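Let the robot stand still for an hour

In our hall at Grudstead we have one cell which takes the long grey mouldings and holds them for checking. I look after it for about two years now, and I have an opinion which is not popular with the planners: the person who sets up the gripper should not be hurried, and he should not be alone.

In January the cell was given a new part from Farquharson. The plan allowed 36 minutes for the change. Teun Van Acker, who taught me this work, needed 59. He was asked afterwards why, and his answer was that a gripper linkage does not read the plan. I agree with him. He had to loosen the joint, set the angle, tighten it, and then do everything again at the other pivot.
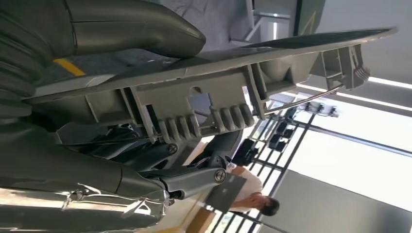

The cell with a long moulding held across the gripper, the linkage screws below it.

People believe that the program is the difficult thing. For me the program is the easy half. A moulding with ribs on one face and a flat edge on the other wants to be held in one way only, and to find this way you must look at it from near, with your hand on the stop button. The cables behind the linkage also need a look at every change - a hose that rubs a little will rub every cycle.

At Etmont, where I worked before, we wrote nothing down. When the setter was ill, the cell waited. Now we keep a sheet with 19 lines for each part, and I would like that one line is left free for remarks. The office wants to remove it, to make the sheet shorter. I think it is the line I read first.

So my proposal for the next part, the one from Clasta, is simple: give the setter one full hour, and a second person to read the sheet aloud. If they finish early, they can clean the foil.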